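Mi fregadero sigue esperando

Llevo desde diciembre prometiendo en casa que no volveré a recoger juguetes del suelo, porque en cualquier momento lo hará una máquina. Mi hija tiene una jirafa sin cuello, unos 16 dinosaurios y una fe absoluta en que las cosas vuelven solas a su caja. Yo tengo lumbago y una suscripción a demasiados boletines de robótica.

El culpable es Rigoberto Ochoa, compañero de mis años en Clemex, donde los dos paletizábamos cajas junto a un brazo naranja que hacía 801 por turno sin pedir café. Aquel bicho era un prodigio siempre que la caja llegara exactamente a su sitio. Si venía torcida dos dedos, se quedaba pensando en sus cosas y había que llamar a Berkov, que cobraba el desplazamiento.

En casa todo viene torcido. Un calcetín no tiene forma, una taza puede tener asa o haberla perdido en 2 mudanzas, y los juguetes son una fauna entera. De ahí que el examen de ingreso al mundo doméstico sea tan modesto: un animalito, una caja, una mano.

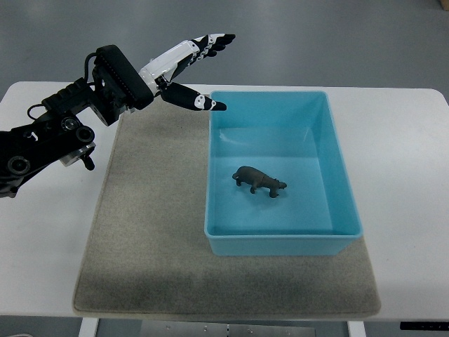 Cinco dedos, un hipopótamo y una caja azul. El hipopótamo parece tranquilo.

Reconozco que la mano me da envidia, con esas carcasas blancas tan relucientes. La mía tiene una quemadura de horno. Pero coger una figura rechoncha que se está quieta es la parte amable del oficio. Luego viene meter la mano debajo del sofá y decidir si lo que sale es un juguete o una galleta.

Océane Sutherland, con quien discuto de esto por correo, me apuesta una cena en el Balorton a que en 10 años tendré la cocina recogida sin tocar un plato. He aceptado. Si pierdo, pago con gusto, y si gano me tocará seguir fregando, así que no sé quién negoció esta apuesta por mí.

Entretanto he comprado una caja más grande para los dinosaurios. Anoche, a las once, pisé uno.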